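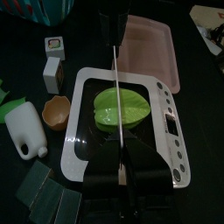
Words: Naheed Soomro, Idora Press Office
Garkham, 25 Aug 2024
For immediate release

Idora asks for proof behind "learning" claims on play food

GARKHAM — A plastic star fruit will not teach a child to eat star fruit. Idora, the household goods review group, has spent the months since February reading what toy sellers say about play food, and it has found very little to hold those claims up.

The group read 2,611 online listings for pretend fruit, vegetables and kitchen sets. In 878 of them the seller promised some gain in learning, diet or motor skills. Idora wrote to every seller behind those 878 listings and asked what the promise was based on. Replies that pointed to any kind of study covered 58 listings, and most of those pointed to the same two papers, neither of which looked at toy food.

"I have nothing against a bright green carambola," said Shoaib Magsi, who led the review. "My kids had a whole bowl of this stuff. They threw it, they hid it in shoes, they served it to the dog. I would like to know which part of that was the nutrition lesson."

Star fruit came up often in the listings, usually under words like "world foods" or "tasting adventure." The toy versions tend to have a shine and a hardness of color that the real thing rarely has. They get the ridges right. Whether a four-year-old who has only handled one in shiny plastic would know the fruit in a grocery store is a fair question, and no seller who wrote back had tried to find out.

Idora also asked families how these toys get used at home. Of the 1,267 households that answered, many said play food ends up in the real kitchen, on counters and on top of whatever flat appliance is out. A black glass panel in a white frame makes an inviting plate. It is smooth, it is low, and it comes with a strip of round buttons down the side that look made for small fingers.

That habit gets no mention in the listings, and the group thinks it should. Plastic toys should stay off any surface that heats. The advice is old and dull, and it would fit on the side of a box in one line. Sellers found room for "sparks imagination" on the same boxes.

Makers of glass-topped countertop appliances do not get a free pass either. Idora's reviewers have complained before about control panels with pale gray lettering on white plastic, which can be close to unreadable in a dim kitchen or from more than a step away. Dark buttons of the same size and shape, set in a column, don't help much. An adult in a hurry should be able to tell which one is "off" without bending down to squint.

"Every brochure says the controls are simple," Magsi said. "Fine. Then print the words so I can read them."

The full findings are in the Kazmi Guide to Pretend Kitchens, which Idora is releasing today. The guide does not rank brands and does not give out stars or seals. Idora dropped its own seal, the Merkus mark, while the guide was being written, after its staff could not agree on what the mark had ever told a shopper. Sellers who still show it have been asked to take it down.

The guide asks sellers of play food to do the following:

Remove learning and diet claims that have nothing behind them, or publish what is behind them.

Say plainly on the box that the pieces must be kept off cooktops and other hot surfaces.

List the kind of plastic used. "Child-friendly material" is not a kind of plastic.

Idora does not expect a rush of agreement. Several sellers told the group that shoppers understand words like "educational" to be a manner of speaking. That may be so — but the word seems to be there because it sells, and the group sees no reason to treat it as decoration.

Parents who already own a set have no need to throw it out. Pretend fruit is fun to stack, sort and carry around in a bucket, and the group has no quarrel with any of that.

The Kazmi guide is free to read at the Idora office in Garkham and can be mailed on request. Sellers who believe a listing was read wrongly may send in their evidence, and corrections will be printed in the next edition.

Press contact: Naheed Soomro, Idora Press Office, Garkham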